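DJ booth and small PA check, with my comments

I've been running this list before every club night we do at the Brostmont, and Mafalda Esteves asked me to type it up properly so the other residents can use it too. It started as seven lines on the back of a set list and has got a bit out of hand! Items first, then whatever I scribbled next to them at our August night.

Doors are at 9 pm, so I like to be on this by half past five.

POWER

1. All leads and power boards tagged and in date.
OK. One board behind the booth had a tag I couldn't read, so it's gone in the box to be retested. Don't borrow it back out of the box, please, I know what you're all like.

2. No board plugged into another board.
FAIL, fixed. The lighting controller was running off a board that was running off a board. Moved it to the wall outlet on the left.

3. Safety switch tested with the button.
OK. Tell whoever's on the bar before you press it, the card machine sits on the same circuit (sorry again, everyone).

4. Amps last on, first off.
OK. Saves the speakers and saves your ears.

BOOTH

5. Table locked and doesn't rock.
OK after a fiddle. The back right leg needs its catch pushed right home, you'll hear it click. Give the whole thing a decent shove with your hip before any decks go near it.

6. Turntables level, feet isolated, tonearm locks on.
OK. I played the Trostus 12-inch from start to finish as a test, partly because it has that enormous bass drop at the end and partly because I just love it. No feedback, no skipping.

7. Mixer: every channel, both headphone outputs, booth monitor.
Comment. Channel three crackles when you ride the gain. Cleaned it and it's better, but I'd keep vinyl on one and two for now.

8. Drinks shelf below the height of the decks.
OK. Lids on, too. We lost a mixer to a lemon squash last winter and I'm still not over it.

SPEAKERS AND STANDS

9. Stands on flat floor, legs spread fully, pins in.
OK on the left. On the right the pin was hanging on its little wire and not in the hole, so that's a FAIL, fixed on the spot. Look at it, don't just feel for it.

10. Cables taped where people walk.
OK. Used most of a roll of gaffer on the run to the dance floor, more needed.

11. Level at the booth and at the front of the floor.
OK. I had 97 written here for ages, which was a typo for something sensible, so ignore the old printout. Put earplugs out on the bar.

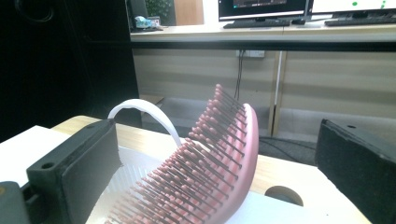
12. Smoke machine: fluid topped up, hose clear, alarm panel isolated by the venue and signed for.
NOT USED. The isolation form hadn't come back, so no haze. Monti was playing a two-hour ambient set to open and was a bit heartbroken, but a form's a form.

PEOPLE AND EXITS

13. Both exits open from the inside and nothing's stacked in front.
FAIL, fixed. Record crates across the side door, and I'm afraid they were mine. They live under the booth now.

14. Headcount clicker at the door, set to zero.
OK. Upstairs is licensed for 72 and we stop there, even if it's somebody's cousin.

15. First aid kit stocked, and everyone on shift knows where it is.
Comment. Low on burn gel. The kit's on the hook inside the cloakroom.

STILL TO DO

Channel three fader, price of a new one. Jotix wants to bring a modular rig next time, so I'll need a power list from them beforehand. Another roll of gaffer, burn gel, and a retest on that board. If you run the check yourself, write your comments in pen and leave the sheet in the top drawer under the mixer.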